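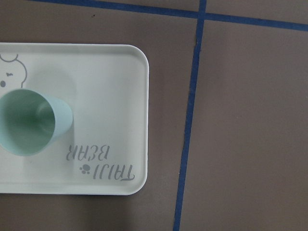
So the numbers from the September runs are in and I've been wanting to write them up all week, mostly because I was wrong about something and being wrong was kind of fun.

If you've been reading for a while you know the setup. One arm, one wrist camera, a table with blue tape on it, and a model called Skimo that looks through the wrist camera and decides where the gripper goes next. The job this time was cups on trays. The tray can be anywhere in a taped cell, the cup can be anywhere on the tray, and some of the time the cup is on its side. The robot has to pick it up and set it back down with the mouth facing up. That's the whole task! My mother asked what I do all day and I told her that, and she was very polite about it.

An upright cup is easy. You come down from above, one finger in, one finger out, squeeze, lift. Skimo learned that pretty fast. A cup lying down is a different animal, because now it matters which way the mouth is pointing. If the wrist comes in lined up the wrong way, you pinch the thing beautifully and then you've got no good way to turn it over, and you end up putting it down on its side again in a slightly different place. We have so much footage of cups being moved from sideways here to sideways there.

Aminu Eze (he did most of the training code, I did most of the crouching next to the table) had the idea that we should stop asking the model to do everything in one go. His version has 2 stages. First the arm hangs over the tray, nothing in the way of the camera, and the model only has to answer one thing: which direction is the open end? It gives back an angle and how sure it is. Then a second part takes that angle and does the grasp. If the first part isn't sure enough, the arm slides over a little and looks again before it commits.

I didn't like it. I'd spent most of the summer on the single model and I thought splitting it was a step backwards, the kind of thing you do when you've given up on the learning part. I said so, at some length, on a Monday, before coffee. Sorry again Aminu.

Anyway. We collected 1,155 attempts with the same cells and the same mix of upright and tipped cups. The single model and the split model took turns, so if the light changed during the day it changed for both of them. An attempt counted as good only if the cup finished standing on the tray, mouth up, and stayed there after the fingers opened. Wobbly but standing was good. Standing on the table was a fail, even though I felt bad marking it that way. Put both models together and 937 attempts were good, and when you pull them apart the split one wins. On upright cups you can hardly tell them apart. On tipped cups the gap is big enough that I stopped arguing.

What surprised me more was where the old model was going wrong. I'd assumed it was losing the cup against the tray, pale thing on a white thing, not a lot of contrast. I even had a plan to buy darker cups. But when we went through the failed attempts one by one, it was finding the cup fine. It was mixing up the ends! The mint green one is a good case: the outside is chalky and light, and the only part that's really a strong green is the inside, so when the mouth is near the edge of the view or past it, the best clue is half gone. Then all you have left is the taper and the rounded base, and the old model just didn't seem to care much about the taper.

The printing on the tray got into it too. We use one with TAIJI BEAR on it and a line drawing of a bear's face, and I was sure the face would be trouble because a curved gray outline looks a bit like a cup rim if you squint. We made attention maps for a batch of the failures and the bear barely lit up. The lettering did, though. The word BEAR got a lot of love in 14 of the maps, and I don't have a good story for why. Aminu thinks it's only that the letters are the sharpest edges on the tray and the model grabs onto sharp edges when it's unsure. Could be. It happened with the text right way up and with the text upside down, so it isn't reading, at least.

The look-again step is the piece I'd keep if I could only keep one. When the mouth is out of view, sliding the wrist over a few inches fixes most of the confusion by itself. It costs a bit of time per pick and I'd pay it every time. We did try letting it look a third and fourth time and that didn't buy much. If it doesn't know after the second look it usually goes on not knowing, and you get an arm drifting around over a tray like somebody who forgot why they walked into the kitchen.

A few things I'm not happy with yet. The sureness number is too generous on cups that are close to the raised lip of the tray, because the fingers hit the lip even when the angle is right, and the first stage knows nothing about fingers. We only used plastic cups, all plain. And the tape lines aren't very straight (I laid them, I know), so when I say "same cell" there's a bit of slop in there. I don't think it touches the comparison but somebody will ask.

Next up is the Penry set, which has cups with handles, and then I want to try two cups on one tray, one lying down with its mouth against the other. Aminu wants to swap in the smaller Skovlow network for the first stage and see if it can give the angle quickly enough that we could look the whole time the arm is coming down. I've promised to keep my opinions to myself until there are numbers.

I'll put the failure breakdown up once I've cleaned the labels. There's a pile I marked "huh" and I have to go back and work out what I meant.

Contact | Copyright Fandusmont notebook, all posts by the author | Back to top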